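Okay, floor people, it's a thread. I have finally started refinishing the oak floor in the front room and I have a LOT of feelings about it. Get a snack.

Some background for anyone new. We bought this house in Stosden in July and the front room had carpet over carpet over what the listing called "original hardwood." It is hardwood. I'm not sure anybody had looked at it since it went down.

Pulling the carpet was the fun part. The staples were not. I filled a coffee can and then gave up and started filling a second one. If you do one thing before you rent a sander, get on your hands and knees with a flashlight held flat to the boards. A single staple will shred a sanding belt in about a second and then you're driving back to the store in your socks. (I had shoes in the car. It's fine.)

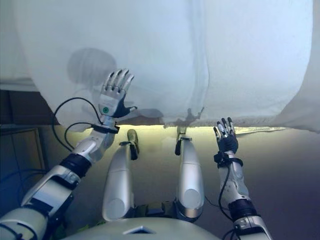

Stosden, 2018-10-09

Sanding day! I rented the drum sander from Gilchrist, the rental place out past the feed store. Everybody warned me that a drum sander will dig a trench if you stop moving, and everybody was right. There's a dip by the closet door now. I'm putting a shoe rack on it.

What finally clicked for me: start walking BEFORE you lower the drum, and lift it BEFORE you stop walking. Like landing a plane, over and over, for a whole afternoon. Once I had that rhythm the boards started looking so good that I yelled for my husband to come see. He was on a work call. He came anyway.

Somebody asked what grits I used. 36 to get the old finish off, then 60, then 100. I tried to skip the 60 in one corner and could see the scratches from across the room, so I went back and did it properly. Do the 60!

The edger is a horrible little machine and I will not be taking questions. It grabs, it swirls, it wants to go home. I did the whole perimeter bent over like a shrimp and couldn't stand up straight at dinner.

Money, because people always ask and I always want to know too. A local company quoted me $1,602 for this one room, stain included. So far I've spent $651, and that's the sander, the edger, way too much sandpaper, a decent respirator, and the finish. It doesn't count my time or my back.

Stain talk. I put three samples down by the window and lived with them for a couple of days. The one I loved on the little card went orange on my floor. The one I thought was boring won. Always test on your own boards, after the final sanding, and look at it at night with the lamps on too.

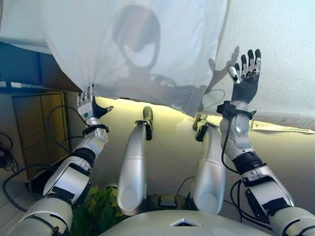 Warm yellow light.

Finish is going to be a water-based one from Brandum in satin. I went back and forth on oil for weeks. Oil has that gorgeous warm glow, but we'd have to sleep somewhere else because of the smell and the cat has opinions about travel.

A tip from the guy at the counter that I'm passing along: vacuum, wipe with a barely damp microfiber, wait, vacuum again. Then do the windowsills and the tops of the door trim, where dust sits and waits for you to open the can. I found enough up there to knit a sweater.

Oh, and fill your gaps before the last pass. I used a trowel filler over the whole floor and it took 19 minutes to spread and the rest of my life to sand off. The little nail holes completely disappeared, though, so I'd do it again.

Next up is three coats, a light buff in between, and keeping everybody out of there in the meantime. The upstairs bedrooms are next on the list, and if you have ever done stairs with a scraper please come talk me out of it (or into it). More when the first coat is down!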